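Budgeting for hand-held grippers: what to order and when
Speaker notes, Audrey-Anne Perron
October 4, 2023

Slide 1. Scope
Planning for the January order. Hand-held units only. The arm purchase is a separate line and goes to Zakenier for quotation. Hold questions on arms to the end.

Slide 2. What one station needs
Gripper, camera, table, backdrop, props. Say that the gripper is the only item with a long lead time — Varetti quote 11 weeks, Santoro quote 18. The table and backdrop can come out of the general supplies budget. Props too, but they need a line of their own or they get bought in dribs and drabs.

Point out the round table, the black backdrop and the soft goods: slippers, a fabric bin, plush toys. Books at the back for something rigid. None of this is expensive next to the gripper.

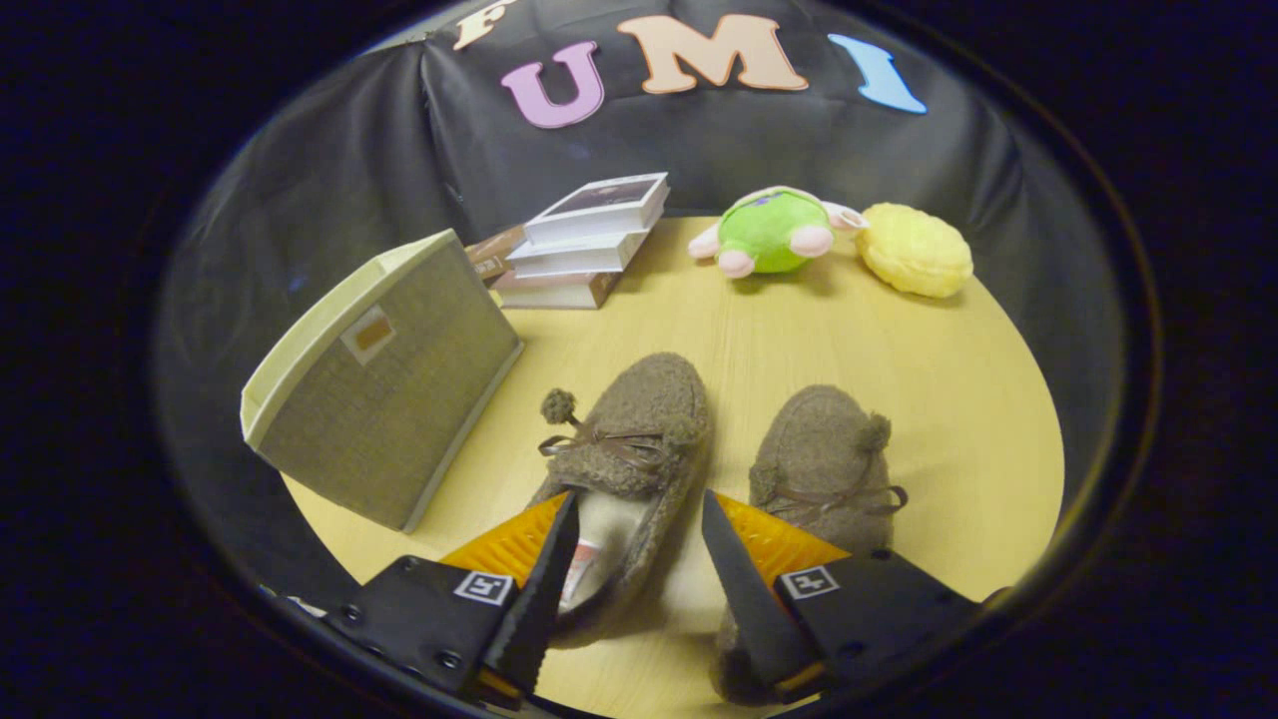

Slide 3. Wear parts
Finger pads are the item people leave out. The pads on the station are translucent orange with a ridged surface, one beside each black finger. Budget 4 spare pairs per gripper per year. Mounting plates are screwed on, fingers fitted to them, so list them as separate spares. Printed markers: reprint in house, no cost line.

Slide 4. Quantities
Last year we logged nearly 43 hours of downtime waiting for pads. Read the figure out, then move on. Proposal is one complete spare gripper per site, held in the Fundell store and signed out.

Slide 5. Decisions wanted today
Supplier: Varetti or Santoro. I prefer Varetti on lead time; Santoro is cheaper per unit but charges for calibration.
Spares: agree the pad quantity.
Props: agree who holds the budget.
If time is short, skip the props item and take it by email.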